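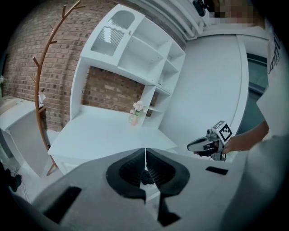
Hutch desk

A hutch desk is a writing desk with a second piece of furniture — the hutch — standing on top of it or built into the back of it. The hutch can be cabinets, open shelves, cubbyholes, or any mixture of those. I've been writing these furniture entries for a while now and this is the one I get the most mail over, mostly from people who want to know whether the thing they bought secondhand "counts." It nearly always does! If there's a flat surface to work at and storage rising above it, I'm happy to call it a hutch desk, and so are most of the dealers I know.

Name

The word hutch started out meaning a chest, and it's the same word we use for the box a rabbit lives in. Somewhere along the way Americans began using it for a dining room cupboard with shelves on top, and desks picked it up from there. You'll also hear desk-and-shelf unit, wall desk, study unit and (from my aunt, forever) "the bureau," even though a bureau in this country is a chest of drawers. Sellers mix these up freely, so if you're hunting for one online, search for all of them.

Parts

The desktop is the working surface. In most hutch desks it comes forward well past the cabinets so your knees and elbows have somewhere to go.

The upper cabinet sits above the desktop and has a door, often glass in a frame, with a small knob. Glass doors make a big cabinet look lighter, but they do reflect whatever is across from them, and if that's a bright window you'll be looking at your own reflection all afternoon.

The recess is the open space under the upper cabinet. Some makers close it off with a back panel and some leave it open so that the wall shows through. I love the open kind against brick. A white unit on a red brick wall is one of my favorite combinations in the whole subject, and the open recess lets you keep a bit of the brick right at eye level while you work.

The shelf column is a narrow run of shelves at one side. On plainer desks it stops at the desktop. On others it carries on down the side of the unit, and then it does double duty, with small things up high and heavier books down low.

Stepped compartments are open shelves of uneven height or depth, arranged a little like a staircase. They look better than a straight grid, I think, but they're a pain to fit binders into. Measure your tallest binder first (I didn't).

Types

One-piece units are built as a single body and are very steady. They are also miserable to get up a stairwell.

Two-piece units have a hutch that lifts off. Look for the metal plates or dowels joining the halves, and if they're missing, don't trust gravity to do the job. Screw it together again before you load the shelves.

Asymmetric units put the closed cabinet on one side and the open shelves on the other. My own Lerska is one of these. I bought it from Coralie Baxter one November, with 11 shelf pins in a sandwich bag and 7 of them the wrong size. The Restberg and Aerts versions follow the same general idea, though the Aerts has a shallower top cabinet and I've always found it fussy to dust.

Corner units are a whole other animal and have their own entry.

Size

There's no standard, whatever the catalogs tell you. My desktop is 27 inches deep, and I wouldn't want less with a hutch above it, as the cabinet makes the back few inches dark and a bit useless for writing. The hutch on mine adds another 51 inches above the desktop. Check your ceiling, and check it twice if you've got beams.

Against a brick wall

Brick is rarely flat, and a tall unit set against it tends to rock or lean. Beatriz Marinho, who restores more of these than anybody I know, puts felt pads behind the top rail and shims under the front feet. She anchors into the brick itself with a masonry plug and a bracket, and she's pretty stern with customers who skip it. A tall hutch should be fixed to the wall in any house with kids or climbing pets.

Old brick also sheds a fine red dust. On white shelves you'll notice it in a week. A soft brush first, then a barely damp cloth, and leave the glass for last.

Use and arrangement

People fill the open shelves far too fast. I did it, and Custódio Garcia, who reads drafts of these entries for me, says his was packed solid by the second weekend. I'd leave a couple of compartments empty and see what turns up. Closed cabinets are the place for chargers, tape, spare envelopes and all the rest of the ugly stuff.

The spot at the foot of the shelf column is a good home for something small and pretty, like a clear vase with a few pink and white flowers. It's out of the way of your writing arm there, and the column makes a nice backdrop — just put a coaster under it, because water rings on a white desktop are a real chore to get rid of.

See also: secretary desk, corner desk, wall shelf, cubbyhole, brick interior walls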